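6.3 Preparing the Table and Work Zone

This section applies to all Tusby two-handed stations running Cestex control software. Complete it before every session, including sessions that follow a break of more than 60 minutes. Joint calibration is covered in section 5 and must be finished first.

Required: operator and spotter. The spotter stays within reach of the stop button whenever the arms are enabled.

1. Confirm that the station is in HOLD. The status line on the operator console must read HOLD, not IDLE. In IDLE the wrists can still be moved by a queued command.

2. Check the floor on all four sides of the table. Route loose cable behind the base or along the wall. Cable that must cross a walkway goes under a ramp cover.

3. Move chairs and stands outside the marked zone. Lock casters where fitted.

4. Check the table cover. It must lie flat to the edges, with no fold that a fingertip could catch. Replace the cover if the cloth is torn or has lifted at a corner.

5. Place the objects listed on the task sheet. Keep every object at least 38 mm from the table edge.

CAUTION: Do not reach between the hands to place objects while the arms are enabled. Return to HOLD first, even for a single item.

6. Close all liquid containers and wipe the outside dry. Open cups are not permitted on the table at any time.

7. Set both hands to the rest pose (menu 2, Rest). Wait for the tone before stepping back.

8. The spotter reads the task sheet aloud, and the operator confirms each item by sight. Initial the sheet.

NOTE: If an item is missing, do not substitute a similar one. Record fault code 273 and ask the cell lead for a replacement. Substitutions made during the May trials had to be removed from the log by hand.

6.3.1 Mixed-object layouts

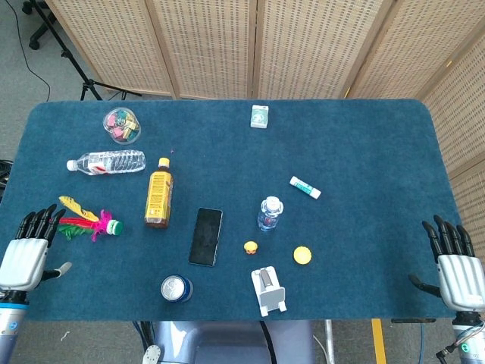
Mixed layouts combine rigid, soft and rolling items in one session and need more spacing than single-type layouts. The Drosex spacing chart gives the minimum gap for each pair of types. Cylinders need the most attention, as they can roll when a neighboring object is pushed. A bottle or a can laid on its side, as on the teal-blue cover here, is treated as a rolling item and takes the wider gap in the chart. Light items such as the feathered shuttlecock and the rubber duck are entered as soft - use the reduced grip limit for both. Phones are entered as fragile, whether or not they power on.

9. Compare the finished layout with the chart. Correct any gap below the minimum before leaving HOLD.

10. Start the session at reduced speed. Full speed may be selected after the first complete pick and return.

CAUTION: If an object leaves the table, press stop. Do not try to catch it. Retrieve it only after the console shows HOLD.

Revision record: step 6 reworded and note on substitutions added, 29th November. Prepared by Melati Santoso. Checked by Renji Miyazaki.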